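# Call for participants: Puvlow manipulation project, autumn group

Posted July 13, 2025

The Rolland student robotics club is looking for 8 participants for the second phase of Puvlow, a project on teaching household tasks by demonstration. The work involves recording tasks with hand-held grippers, checking the recordings, and training small control policies on the results. It is open to students of any department at the Usau and Billberg sites. Previous experience with robots is not required for the demonstrator places. It is required for two of the others, as set out below.

## Background

Phase one covered a single task, placing a cup on a saucer, recorded by club members over one term. The resulting policy worked on the bench where it was trained and failed on most others. The main faults were too little variety in the surroundings, inconsistent starting positions, and tracking loss when a marker cube was turned away from the cameras for more than a moment.

Phase two widens the task list to 7 tasks and uses two hands throughout. The list includes folding a hand towel, opening a zipped pouch, moving flowers from one vase to another, tidying a shelf and packing a small box. The remaining two will be chosen by the group at its first meeting. The target is 500 accepted demonstrations per task. A demonstration is accepted when both grippers are tracked from start to finish, the task is completed, and a second person has reviewed the recording.

## The work

Participants join one of three groups. Changes between groups are possible after the first month if numbers allow.

**Demonstrators (4 places).** You will carry out the tasks with one gripper in each hand, following a short written protocol. Movements should be steady and somewhat slower than normal. Both cubes must be kept in view of the tracking cameras as far as the task permits, and reaching upwards or across the body needs some practice before it can be done without losing one of them. Cables should fall clear of the jaws and of the objects on the work surface.

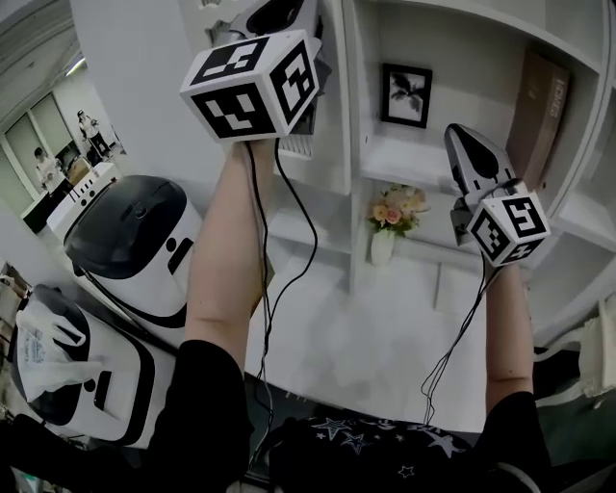 Each recording block lasts 25 minutes, followed by a break. Fatigue in the forearm and shoulder shows up clearly in the data as drift and shortened reach, so the limit is fixed. Two blocks make up a session. Demonstrators should expect to repeat the same task many times within a block, with the objects moved between attempts according to a list.

**Data checking (2 places).** You will review recordings from the previous session, mark the start and end of each attempt, and reject those with gaps in tracking. The tools are a set of Python scripts and a viewer written by an earlier group. The viewer is slow with long files and has poor error messages. Improving it is part of the role. You should be able to read and change existing Python code and use Git from the command line.

**Training and evaluation (2 places).** You will train policies on the accepted recordings and run trials with the robots under supervision. You should have completed at least one course in machine learning or control, and have some experience of coordinate transforms. Calibration between the gripper frame and the marker frame was the source of most errors in phase one, and this group will maintain it.

## Time and place

Sessions take place twice a week at the Usau site, in the afternoon, for two and a half hours including set-up. Members of the data checking group may do half of their hours remotely. A shared meeting is held every second week. Travel between Billberg and Usau is refunded on presentation of the ticket.

The project runs for one term. Credit can be arranged as an independent study module with the agreement of your department. Apply for this before the term begins, as the form needs a signature from both sides. Participation without credit is equally possible.

## Requirements for all participants

- Registered student status for the full term
- Attendance at the safety briefing before the first session
- Short sleeves, or sleeves that can be fastened above the elbow
- No loose bracelets or watches while using the grippers
- Consent to being recorded. The cameras may pick up hands, forearms, clothing and speech. Sound is deleted at import.

Left-handed applicants are welcome. Phase one was recorded entirely by right-handed members and the club would like a better balance. If you have a wrist or shoulder injury, please say so in the application so that a suitable group can be found.

## How to apply

Send one page, as plain text or PDF, to the club mailbox at Rolland. State your course and year, the group you prefer, a second choice if you have one, and the afternoons on which you are free. Applicants for data checking should add a link to any code they have written, however short. Applicants for training and evaluation should list the relevant courses and describe one piece of practical work in a paragraph.

Applications are read as they arrive and the call closes when all places are filled. Demonstrator applicants will be invited to a short trial, consisting of a practice block with the grippers and a look through the recording afterwards. The trial is used to check that the grip size suits the hand. Two handle sizes are available.

Recordings accepted during the project remain with the club and may be used by later groups. Participants may use them in coursework and theses, provided that Puvlow is named as the source.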